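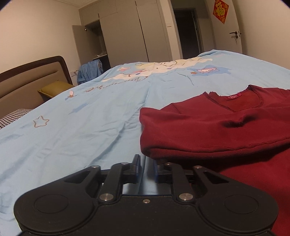 4. Logging a grievance in Gakow Casework

Read section 3 first if you haven't got a login yet. This part is for HR staff and line managers who have been handed a complaint and need to get it on the system. Staff raising their own complaint use the blue form on the intranet, see section 6.

Before you start

Have to hand:
- the complaint itself, letter or email, whatever came in
- payroll number of the person complaining
- name of whoever the complaint is about, spelt as it is in the staff directory
- date it landed with you, not the date you got round to opening it

No payroll number? Agency workers don't have one. Type AGENCY in the box and put the agency name in Notes. Same for people who have already left, type LEAVER.

4.1 Opening the case

1. Sign in and pick Cases, then New.
2. Choose your office from the list. Liltiscombe staff pick Liltiscombe even if the manager sits in Bonmont. Case follows the person who complained.
3. Case type: Grievance. Do not use Conduct. Conduct is for when we are the ones bringing it.
4. Fill in the two names. The directory lookup is slow in the mornings -- wait for the green tick before tabbing on or it saves blank.
5. Enter date received.
6. Press Save Draft. You get a case number starting GR. Write it down.

Note: the case number is the only thing that goes in email subject lines. No names. Not initials either.

CAUTION: once you press Open Case the draft can't be deleted, only closed with a reason. Check the names twice. We have had a case opened against the wrong person with the same surname and it took weeks to put right.

4.2 Who can see it

Default is you plus the HR duty desk. Everything else has to be switched on.

1. Go to the Access tab.
2. Add the hearing manager, when you know who it is. Leave empty if you don't.
3. Check the line manager box is OFF. It is ticked automatically if the case type was changed after saving, which is a known fault. Tshabalala (our supplier) have it on their list.
4. If the complaint is about somebody in HR, tick Restricted. This takes the duty desk off as well and sends the case to Siyabonga Mnguni only.

CAUTION: the person complained about must never be on the Access tab. They get their papers by letter, see 4.5. Adding them "just to view" shows them the lot, including witness notes and your own.

4.3 Flags

Flags drive the letters and the reminders so get these right. Tick all that apply, you can tick more than one.

Discrimination -- tick if any protected characteristic is mentioned, even in passing. Not your job to decide at this stage if it stands up.

Harassment -- tick alongside Discrimination where both are alleged. They are recorded separately.

Pregnancy or maternity -- tick if the person is pregnant, on leave, or recently back. Also if they say the trouble started when they told someone. The system then holds any redundancy letter for that person until HR release it.

Whistleblowing -- ring the duty desk before ticking. Don't guess.

Pay -- equal pay complaints and anything about bonus.

Note: unticking a flag later needs a reason, and the reason shows in the audit log for good. "Ticked by mistake" is fine if that's what happened.

4.4 Adding papers

1. Documents tab, then Add.
2. One file per document. Don't scan the whole bundle as one, the page numbering goes wrong when it's exported.
3. Name it plainly. What it is and who from. "Letter from complainant" is good. "Scan final new" isn't.
4. Pick a category. If nothing fits use Other.
5. Limit is 10 files at a time. More than that and the page just hangs, with no error message. Refresh and start the batch again, and check for doubles after.

Emails: save as the original message, don't paste the text into Word. Pasted text loses the header and you'll be asked for the header.

Texts and chat messages: screenshots are fine so long as the name and time show. Keep them in order.

Handwritten notes: scan them and keep the paper. A typed-up version can go on too but seperately, and marked as typed up.

Legal advice goes in the Legal folder ONLY. Anything in the ordinary Documents tab comes out in the export. If you have put it in the wrong place don't move it yourself, ring the desk.

4.5 Acknowledgement letter

Goes out within 3 working days of date received. The clock runs from the date you typed in step 5 of 4.1.

1. Letters tab, Acknowledge.
2. Choose post or email. Ask the person which they want, some don't want it going to a work address.
3. Read the preview. All of it. The right to be accompanied paragraph should be in there -- if it's missing the office was left blank.
4. Press Send.

The letter to the person complained about is not automatic. Hearing manager decides when. Template is under Letters, Notify, and it leaves out the complaint itself on purpose, so attach what the hearing manager has agreed and no more.

4.6 Reminders

You get a reminder after 8 working days if no meeting date is in. Then one every 3 working days until there is. You can't switch them off. Put the meeting date in and they stop.

Going on leave? Reassign the case first. Case, Actions, Reassign. It will not pass itself to your deputy, whatever your email out of office says.

4.7 If it won't save

- Red bar at the top: session timed out. Copy your notes somewhere, sign in again, paste back.
- Grey Save button: a required box is empty, usually the office.
- "Record locked": a colleague has the case open. The name is shown at bottom left. Ask them to come out of it.
- Names vanish after saving: the directory problem from 4.1 step 4. Type them in again and wait for the tick.

Still stuck, ring the duty desk with the GR number ready. Please don't send screenshots of the case by email.

The Outcome and Appeal tabs are greyed out until the June update. Until then record outcomes in Notes and upload the outcome letter under 4.4. Appeals are opened as a new case with the old GR number in the first line of Notes.

Next: section 5, Booking the hearing and the note taker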